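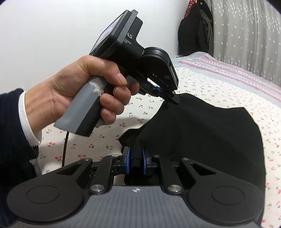
Folding a dark garment on a bed is harder to record well than the people who sell folding datasets like to admit, and this card is mostly a list of reasons to go slowly with this one. The surface matters as much as the cloth. A black piece on a white sheet printed with cherries gives you an outline you can follow, right up to the point where one fold lies on top of another and the edge between them goes dark. Pinch up a small peak of the fabric and you can find the top of it easily enough. Good luck with the rest.

# muveck-bedfold

Black clothing, one bed, soft surface. Version 3, card last edited 31 Aug 2026.

## What it covers

- Spreading a crumpled garment out
- Finding a hem or a corner
- Folding in half, then in half again
- Moving the folded piece aside

It doesn't cover hangers, drawers, socks in pairs, or anything with a stiff collar. The original plan, written in March, promised all of those. I'd treat any older page that still lists them as wrong.

## Numbers

| Item | Value |
|---|---|
| Sessions | 10 |
| Clips kept | 88 |
| Clips dropped | 15 |

The dropped clips are the ones where the reviewer couldn't say which layer was on top. I looked at them again before this release and I'm not convinced all the kept ones are better. If your work depends on layer order, check the labels yourself.
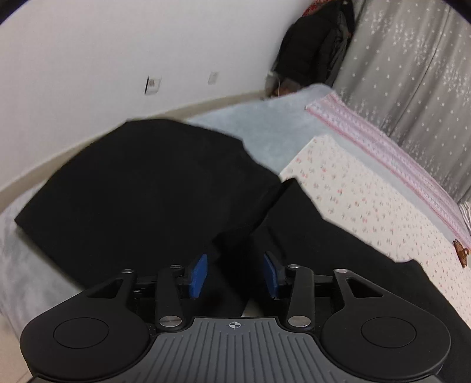

## Labels

Each clip has a start state, an end state and a garment type. The first two are fine. The third I trust less. "Shirt" and "pants" were assigned from whatever part was showing, and a dark leg folded across itself looks a lot like a dark sleeve. We added `unclear_garment` in version 2 and it should have been used more often than it was.

"Flat" is the other weak label. It was meant to mean no fold wider than a finger. In practice it means the person labeling got tired of looking at wrinkles. On a mattress there is no such thing as flat anyway. Cloth sinks a little wherever it gets pressed, and the sheet under it can wrinkle along with it.

Possible values for `end_state`:

 crumpled
 spread
 half
 quarter
 aside
 failed

`failed` includes dropped corners and folds that slid open before the clip ended. It doesn't include ugly folds. Plenty of those are marked `quarter`.

## Comparison with other sets

People ask how this lines up with Jerness and Kruger. Jerness is towels on a table. Towels are rectangles and tables don't give, so a good score there tells you very little about a shirt on a bed. Kruger does have clothing, mostly in light colors, and its fold labels are cleaner than ours. It's also a hard surface. I would not merge either one with this set and report a single number, although I've seen it done.
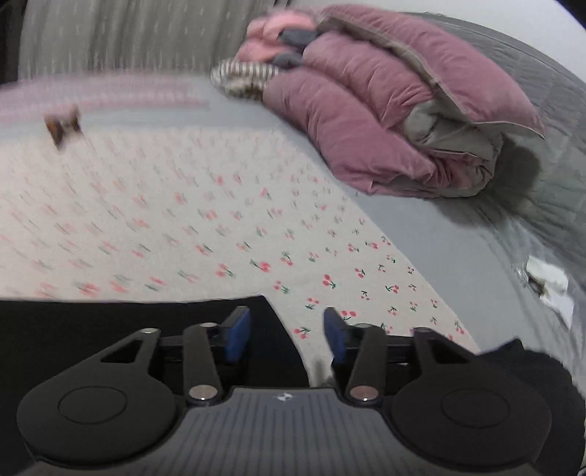 ## The bedding

Don't crop the bedding away without thinking about it. The cherry print is useful for judging where an edge sits, and it's also the easiest thing in the set to overfit to. A model can learn "no cherries here, so cloth here" and look very clever until somebody changes the sheets. The mauve-pink comforter causes a smaller version of the same problem. It's folded, it's soft, and an early segmentation pass happily called it laundry.

If you want a fair test, hold out bedding as well as garments. You will need to get the other bedding from somewhere else.

## Known problems

- Clip names from version 1 don't match the current ones. Use `rename.csv`.
- Black on black overlap is close to unreadable in low light.
- The Zimo export script drops `unclear_garment` without a warning. Convert the labels by hand or patch the script.
- Two people labeled `half` differently, and the notes that would have settled it were lost.

## Use

Fine for trying out ideas about soft surfaces. I wouldn't use it alone to claim that anything can fold laundry. Corrections go in the issue tracker, with the clip name and the label you think it should have.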